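Festis

Tools for recording, checking and replaying tabletop block tasks with one arm and a parallel gripper. The repository holds the recorder, the planner wrapper, the block detector and the loader for the Urnby episodes. Maintained by Abelardo Castaño.

Status

The recorder and the loader are stable. The planner wrapper changes often. Pin a commit if you depend on it.

What is in the data

Urnby has 1871 episodes. Every episode uses a white table, a woven basket and a few colored cubes in two sizes. Start positions are drawn by the layout script and the cubes are then placed by hand, so expect small errors between the layout file and where a cube really is. Trust the detector output over the layout file.

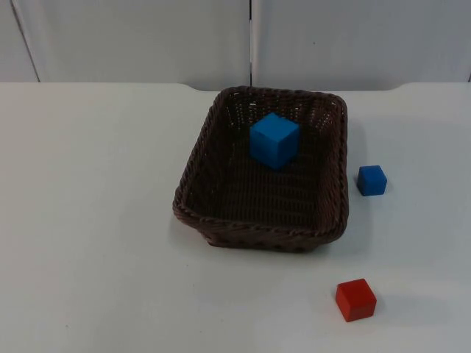

Cube size is stored as "large" or "small" and color as a plain word. The two are separate fields. An early version of the detector joined them into one label and dropped the size whenever two cubes had the same color, which broke every task that names a blue cube. Old label files can be converted with tools/split_labels.py.

The field in_basket is worked out from the cube center and the basket outline on the table plane. It is wrong if the basket has been pushed since the outline was last fitted. Run the fit again after any contact flagged in the log.

Install

Python 3.10 or later. Clone the repository, then:

pip install -e .
festis check

The check command opens the camera, reads the joint states and prints the gripper width. It does not move the arm.

Recording

festis record --task take_out --color blue --size large

Press Enter to start an episode and Enter again to stop. Press x to throw the episode away. Each episode is capped at 2000 steps. If the cap is reached, the episode is saved with the result "timeout" and the loader skips it unless you pass keep_timeouts=True.

Planning

The planner is called Yen in the code. It takes a cube pose and a basket pose and returns a list of grasp candidates, best first. For a cube inside the basket it also checks both fingers against the rim. Candidates with one finger inside and one outside are allowed during approach only. They must be shifted before the gripper closes, or the rim ends up between the fingers.
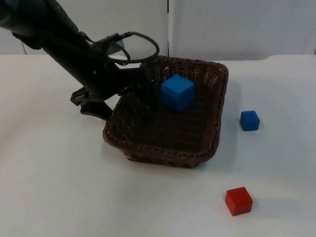

The shift is done in yen/approach.py. The default step is 4 mm per control tick, and you can lower it with --shift-step if your controller complains about jumps. The rim height comes from the config file and is not measured. Change basket.rim_height if you use a different basket.

The width reading can't tell a cube from a pinched piece of rim. The wrapper compares the reading with the expected cube size and aborts if they don't match, but small cubes leave little margin. Watch the first few runs with a new config.

Loading

from festis import load
eps = load("urnby", split="train")

The test split has 700 episodes. Validation is cut from train at load time using the seed in the config, so keep the seed fixed if you want to compare runs.

Known problems

Detector scores drop for cubes close to the basket wall. Raising the exposure helps a little.

Fusness, the viewer, plays episodes at the wrong speed when the log has dropped ticks. Use --by-time.

Replay ignores the gripper force setting and always uses the default.

Changes

April: size and color split into two fields. Added --shift-step. Removed the old joystick code.

Bug reports should include the episode folder and the output of festis check.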